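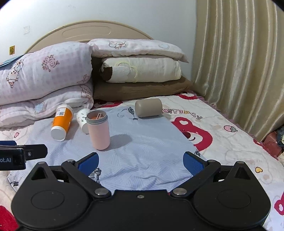
Bedding, with the blue finger pads open.

25 May 2023

Wash test, cotton samples from Clovley, second week. I write this down before I forget the order of things.

Yesterday I cut the new strips, 200 mm long, along the warp. The first strips were cut across and I mixed the two groups in one bag, so the shrinkage numbers from that bag can not be used. I marked the new ones with laundry pen at both ends. Please do not use the red pen, it bleeds at 60 degrees.

Cycle was 76 minutes with the Vedia powder, no softener. After drying flat I measured strips 1 to 6. Strip 4 gives 193 mm, the others are between 190 and 192. I think strip 4 was pulled when I pinned it, so I will wet it again and repeat.
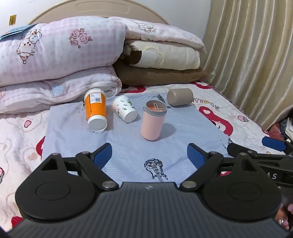

The weight is a different question. The supplier sheet says 231 grams per square meter for the washed cloth, and my first two values are lower. The scale was standing near the window and the display was moving with the draft. I moved it to the inner shelf and will weigh everything again after the pieces rest one night in the room.

To do:
- repeat strip 4
- ask Kaushik if the August lot comes from the same loom
- find the steel ruler, the plastic one has a worn zero
- copy the older table into the Testora folder, with the bag of mixed strips crossed out

I still do not understand why the hem side curls more than the selvage side. Maybe the thread tension.

Filed under: Notebook / Textiles / Washing

Recent entries
Pilling on the flannel pieces
Powder or liquid at low temperature
Labels that survive the dryer
Seam slippage, first try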